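Up before seven, to find the desktop still on the dining table where I left it, lid off, with last night's crumbs on the tablecloth all round it. I had told Sze-wing it would be one evening. It has now been four, and we have been eating off our knees like students.

The plan was modest. The old machine has been getting slower since we moved to Randolport, and Kwok-wai, who used to mend these things at Cowie before Cowie stopped mending anything, said a different processor would see me through another few years. He found one on the Treller site for 30 pounds. I pointed out that a whole new computer cost rather more than that, and felt very pleased with myself, and I have been spending the difference in evenings ever since.

It came from Plastcombe in a padded envelope inside a box inside a larger box. The seller, a Telmo Bravo, had put in a handwritten note wishing me luck. I thought that was friendly at the time. On rereading there is something of the doctor's waiting room about it.

Getting the side panel off took most of the first evening and one thumbnail. The second went on dust. I had no idea we had so much of it, or that it could turn into felt. The third was the cooler, which had grown fond of the old chip after all these years and did not want to be parted from it. Siu-ming rang in the middle of this to ask if I was free for badminton and I had to say no, I was twisting something very gently and couldn't stop.
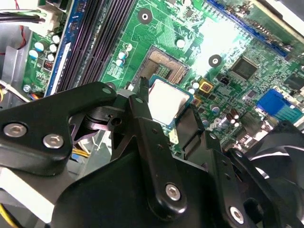

Do you press a processor down to get it into its socket? You lower it in flat, line up the markers and let its own weight do the rest, and the only thing that pushes is the clamp afterwards.

I have written that out in capitals and stuck it to the biscuit tin. My trouble is that I am by nature a presser. I press lift buttons twice. I lean on suitcases. Kwok-wai made me say it back to him over the phone, and then asked what I had in my other hand, and I had to put down the teaspoon.

The gold contacts are what frighten me. They are lovely to look at, row upon row of them, and I gather one bent one will finish the whole enterprise. My father kept a piano that we were forbidden to touch and I had the same feeling about that, a strong urge to put a finger on it. I have been sitting on my hands between steps, which slows things down.

Found my old notebook from the last time I had this computer open, when I put more memory in. There is one entry. It says "memory in, seems fine, lost screw". I have now lost another from the same family, and I suspect they are together somewhere under the sideboard. Yao-tsung came by at lunch and offered to look with a magnet. I said no magnets in the dining room, quite sharply, and he went and stood in the garden for a bit.

Sze-wing has been patient. She has asked only whether we might have the table back before her sister comes in May, and whether the tablecloth will wash. I said yes to the first and changed the subject.

Still to do: thermal paste (Kwok-wai says a pea, Yao-tsung says a grain of rice, so dinner is settled at least), then the cooler back on, then all the little plugs whose places I didn't write down. Went to bed at half past eleven and lay there thinking about the plugs.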